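Notes for Business Members — January

Receiving card payments: what changes for you

Dear members,

Many of you asked us at the Lullville branch why the card money arrives on your account later than before the holidays. The reason is simple. Clurby, the company that processes the card terminals for us, moved its daily closing to an earlier hour. Sales made after this hour are now counted to the next business day.

If you need the money faster, you can ask for same-day transfer. It costs 2 dollars for each transfer and the limit is 1000 dollars per day. For a small shop or a cafe this is often enough to pay a supplier in time. You do not need a new terminal for it, only a signed form, and the form is one page.

Please check also your monthly fee. Members who have the older Zeman terminal pay 53 dollars, and in this price the paper rolls and the repair are already included. Some of you still buy the rolls separately — please stop doing this, we will send them to you.

Juniper Pruitt is answering all questions about terminals this month. She is at the branch in the mornings, and by phone at extension 2566 in the afternoons. 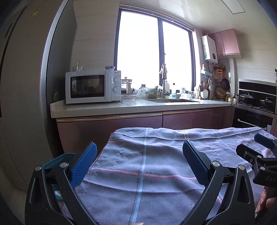
Invoices by Gridomero

The invoice program Gridomero can now be connected with your checking account. When a customer pays, the invoice is marked as paid the next morning. To start, open Settings in your online banking, choose Connected Programs and confirm with your password. Your bookkeeper can have a separate login, with permission only to read.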